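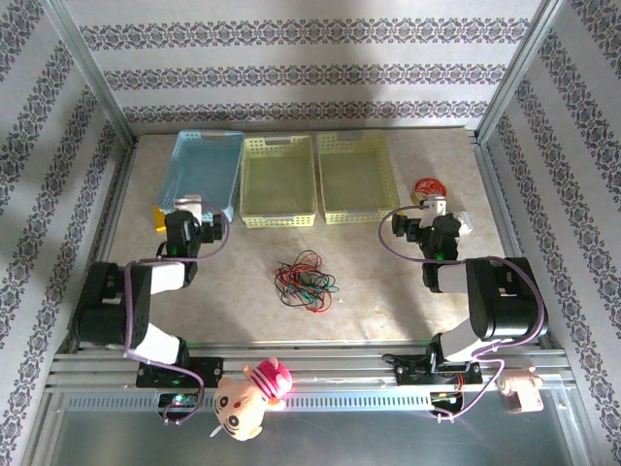
# Sorting Small Parts into Open Baskets: Layout of a Shared Work Table

Design and Workspace Course, Project Report
11 October 2019

## 1. Background

Our department has a parts cabinet that every project group uses. Most of what goes missing from it is small: jumper wires, short cables, lids, spacers. People take a handful, use part of it, and leave the rest on the nearest table. By March the cabinet held 2,398 listed items, and when we checked a sample of 50 entries against the drawers, 20 of them were in the wrong place.

The project asked whether a plain sorting table with a few open baskets would get used more than the cabinet. We called it the Flolden table, after the room it was set up in.

## 2. The table

The table has a pale beige surface with a faint marble-like pattern. Three sides are closed in with walls so that parts do not roll off the back. The walls are covered in white wallpaper with dark grey-purple damask bands. We picked the paper from leftover stock and did not expect it to matter, but it did affect the work in two ways:

- Wires are easy to see against the beige surface and harder to see against the dark bands.
- The light is uneven. The upper middle of the back wall looks washed out, and people sitting across from it complained about glare.

If we did it again we would use plain paper in a matte finish.

## 3. The baskets

Three rectangular plastic baskets stand in a line along the back edge, one light blue and two pale yellow. All have perforated, grid-patterned sides. We compared them with two closed boxes from a Kabbaj storage set and dropped the boxes after the first trial, as people left the lids off.

The blue basket was for cables and wires. The middle yellow one was for plastic parts, and the right one was for anything that needed checking before it went back to the cabinet. The middle basket is slightly narrower than the right one, and it filled up first in most sessions.

We did not label the baskets at first. In the second round we taped a card to the wall above each one. The cards helped with the two yellow baskets, which users had been mixing up. They made little difference for the blue one.

## 4. Wires

Loose wires were the hardest part of the task. A typical starting pile was a tangle of thin red, green, black and blue wires placed in front of the middle basket, looped together in a rough heap. Pulling on one wire usually tightened the rest. Users who lifted the whole heap into the blue basket finished fast, but the next person then had the same tangle to deal with.

We timed both methods. Separating the wires first took 47 seconds on average, including coiling each one. We think this is acceptable for a small pile.

Thin wire ends also caught in the holes in the basket sides. A basket with solid sides would be better for this purpose. The Skurex catalog has one in a similar size, which we did not have time to order.

## 5. Remaining problems

Small round items had no clear place. A lid or tin does not belong with wires, and several users set such things down beside the right yellow basket and left them there. Small pieces near the front of the blue basket were also easy to miss.

The next group, working in the Pirnasau room, will test a fourth basket for round items and a shallow tray along the front edge.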